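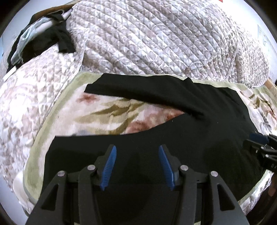 So how much does it cost to have a junk removal crew clear out one bedroom and half a garage? Mine came to $313, tip not included, and most of that was the garage.

I had been putting this off since August. My aunt's old dresser, two dead box fans, a treadmill I used as a coat rack for years, paint cans, the works. I called Comovden first because their trucks are all over my side of town, and they wouldn't give me a price over the phone at all. Milta did, but it was a "starting at" number, and when I mentioned the treadmill it went up by $97 before I'd finished my sentence!

In the end I booked with Marciniak, a little two-truck outfit my coworker Felicja Szewczyk used when she moved. They charge by how much of the truck you fill, and you get the final price standing in your own driveway before they lift anything. I liked that a lot.

Two guys showed up at 8:30 in the morning (early, I was still in slippers) and they were gone before ten. The dresser went to Resel, the secondhand furniture place by the highway, and they texted me the drop-off slip later that day — I hadn't even asked for it.

A few things I'd do differently. They don't take paint, so those cans are still sitting by the water heater, and I need to find out when the county does its drop-off. I'd also pull everything out of the drawers the night before. I was dumping old tax papers into a grocery bag while a very patient man held one end of the dresser.

Next up is the attic, which I'm not ready to talk about yet.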